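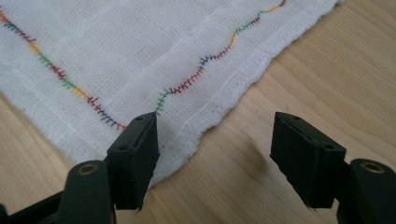 Werkstattbuch Gokosine, Eintrag vom 11. November 2018

Thema: Reifenmodell, Kollisionsnetz der Strecke Bralla, Eingabeverzögerung auf dem alten Tablet

Stand von Freitag übernommen, Build 1798. Keine neuen Assets, nur die geänderte Physik und die neue Streckendatei. Ich habe alles auf dem großen Testgerät laufen lassen und den letzten Block zusätzlich auf dem alten Tablet.

1. Reifenmodell

Das Problem mit dem Heck, das beim Anbremsen ohne Vorwarnung ausbricht, besteht weiter. Mit dem Jurska (Heckantrieb, kurzer Radstand) lässt es sich in der zweiten Spitzkehre zuverlässig auslösen: voll anbremsen, beim Lösen der Bremse einlenken, und der Wagen steht quer. Mit den Fronttrieblern passiert es nicht.

Zuerst hatte ich die Bremsbalance in Verdacht. Balance nach vorn verschoben, keine Änderung. Danach die Schlupfkurve der Hinterachse ausgeben lassen. Nach dem Maximum fällt die Seitenführung viel zu steil ab, praktisch eine Kante. Sobald man darüber ist, gibt es keinen Bereich mehr, in dem der Spieler gegenlenken kann. Für den Driftmodus war das irgendwann so gewollt, weil die Wagen dort sonst nicht in den Winkel kamen. Inzwischen hat der Driftmodus aber eine eigene Kurve, und die alte Einstellung ist im normalen Rennen einfach stehen geblieben.

Die Kurve hinter dem Maximum abgeflacht und den Übergang geglättet. Der Jurska rutscht jetzt immer noch, wenn man es darauf anlegt, kündigt es aber an. Man hört es auch früher, weil der Reifenton am Schlupf hängt. Rundenzeit auf Bralla praktisch gleich geblieben, das ist mir wichtig, sonst stimmen die Vorgaben für die Medaillen nicht mehr.

Offen: Im Regen ist die Kurve nur eine skalierte Kopie der trockenen. Das fühlt sich an wie Trockenreifen auf Seife. Müsste eine eigene Kurve bekommen, ist aber nicht Teil dieser Version.

2. Kollisionsnetz Bralla

Gemeldet war, dass Wagen in der Tunnelausfahrt an der linken Leitplanke hängen bleiben. Nachgestellt, stimmt. Man streift die Planke in flachem Winkel und wird an einer Stelle angehalten wie von einer Mauer.

Ursache ist ein Versatz zwischen zwei Segmenten. Im sichtbaren Modell schließen sie sauber an, im Kollisionsnetz steht das hintere Segment eine Handbreit vor. Der Export hat die Punkte einzeln gerundet und an der Naht nicht verschweißt. Ich habe die Naht von Hand geschlossen und die Planke noch einmal abgefahren, erst langsam, dann mit 300 km/h. Beides ohne Hänger.

Danach mit dem kleinen Skript alle Nähte der Strecke geprüft. Es meldet 40 Stellen mit Abweichung. Die meisten liegen hinter den Tribünen, wo niemand hinkommt, oder so hoch, dass kein Wagen sie berührt. Zwei liegen an der Fahrbahn: die Innenseite der Schikane und der Bordstein vor der Boxeneinfahrt. Die Schikane ist erledigt. Den Bordstein habe ich gelassen, der wird mit der neuen Boxengasse sowieso neu gebaut.

Wer die Strecke neu exportiert: bitte Verschweißen einschalten, bevor die Datei ins Verzeichnis kommt. Sonst ist die Handarbeit wieder weg. Das Häkchen steht nach jedem Neustart des Editors auf aus.

3. Eingabeverzögerung

Auf dem Tablet fühlt sich die Lenkung zäh an, vor allem mit Neigungssteuerung. Mit Tasten ist es besser, aber auch nicht gut.

Gemessen mit der Zeitmarke im Protokoll. Zwischen Sensorwert und gelenktem Rad liegen zwei Bilder mehr als auf dem großen Gerät. Eines davon erklärt sich aus der Glättung. Die mittelt über eine feste Zahl von Werten, und das Tablet liefert die Werte langsamer, also wird die Glättung dort länger. Umgestellt auf eine Glättung nach Zeit. Damit ist ein Bild weg, und in der Hand merkt man es deutlich.

Das zweite Bild finde ich nicht. Vermutung: Die Eingabe wird auf diesem Gerät nach dem Physikschritt abgeholt statt davor. Im Code ist die Reihenfolge richtig, aber das Plugin von Ebihara hängt sich selbst in die Schleife ein und kann das verschieben. Testweise ohne Plugin gestartet, dann fehlt die Neigungssteuerung ganz und der Vergleich bringt nichts. Müsste man mit einem eigenen kleinen Aufruf am Sensor probieren.

Nebenbei gesehen: Die tote Zone in der Mitte ist auf dem Tablet größer als im Menü eingestellt. Der Regler speichert den Wert, gelesen wird aber der Standard. Korrigiert.

4. Gegner

Nur kurz angesehen, weil es mit dem Reifenmodell zusammenhängt. Die Gegner fahren mit vereinfachter Physik und bekommen von der neuen Kurve nichts mit. In der Spitzkehre sind sie dadurch im Vergleich nicht schlechter geworden, bremsen aber immer noch alle am selben Punkt. Beim Start aus der letzten Reihe führt das zu einem Stau, den man innen bequem überholen kann. In drei Versuchen lag ich nach der ersten Kehre jedes Mal weit vorn, ohne besonders gut zu fahren.

Der Bremspunkt hat schon eine Streuung in der Konfiguration, sie steht auf null. Hochgesetzt, dann fahren sie sich gegenseitig ins Heck und drehen sich. Wieder zurück auf null. Die Gegner müssten beim Bremsen auf den Abstand zum Vordermann reagieren, vorher hat die Streuung keinen Sinn.

5. Tuningmenü

Getriebeabstufung lässt sich jetzt pro Gang verstellen. Wenn man den fünften Gang kürzer macht als den vierten, nimmt das Menü das an, und der Wagen dreht beim Hochschalten in den Begrenzer. Grenzen eingebaut – jeder Gang muss länger sein als der davor, der Regler bleibt dort stehen. Alte Spielstände mit unsinnigen Werten werden beim Laden auf die Grenze gesetzt, einmal durchprobiert, läuft.

Die Anzeige der Höchstgeschwindigkeit im Menü rechnet noch ohne Luftwiderstand und zeigt beim langen Getriebe Werte, die auf keiner Geraden erreichbar sind. Bleibt vorerst so. Eventuell die Anzeige ganz herausnehmen und nur den Balken lassen.

Eingecheckt

– Schlupfkurve Hinterachse (nur normales Rennen)
– Naht Tunnelausfahrt und Schikane, Bralla
– Glättung der Neigung nach Zeit
– tote Zone wird aus den Einstellungen gelesen
– Grenzen für die Getriebeabstufung

Nicht eingecheckt: das Skript für die Nähte. Es hat den Pfad noch fest eingetragen und läuft nur an meinem Platz. Kommt, wenn der Pfad als Parameter übergeben wird.

Nächstes

Sensoraufruf ohne Plugin auf dem Tablet. Medaillenzeiten auf Bralla mit zwei weiteren Wagen gegenfahren, bisher nur mit dem Jurska geprüft. Die Wiederholungen aus älteren Builds laufen mit der neuen Kurve auseinander, der Geist fährt nach der ersten Kehre in die Wiese. Entweder Versionsnummer in die Datei und alte Geister verwerfen, oder Positionen statt Eingaben speichern. Ich bin für das Erste, die Dateien werden sonst zu groß. Akku vom Tablet hängt am Ladegerät im Regal.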